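4.3 Shift changeover at a demonstration station

The Rereo cell now takes the item-picking work that was previously done by hand on the line. Operators assigned to the cell record demonstrations with the paired hand-held grippers and review rejected cycles. Manual picking continues only while the cell is in Hold.

1. Set the cell to Hold at the Aoun panel. Wait for code 1146.
2. Sign out the outgoing operator. Sign in under your own number; shared sign-ins are rejected with code 1506.
3. Pick up both grippers and check that the marker cube on each is clean and firmly seated.
4. Open and close each gripper fully three times.

CAUTION: Keep sleeves, lanyards and jewelry clear of the gripper fingers.

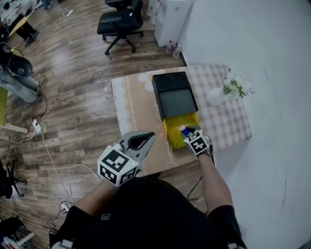 5. Record one trial pick at normal working speed. Do not slow down for the recording. The cell copies the pace it is given.
6. Select Accept or Discard. Discarded trials are not counted against the operator.
7. Release Hold.

NOTE: A station stores up to 2000 demonstrations. Transfer them to the Zimport server before the limit is reached.

NOTE: Recording time is logged as production time. Operators moved from manual picking keep their grade during the changeover period, which ends in February. Questions on job assignment go to Ebere Eze, extension 235.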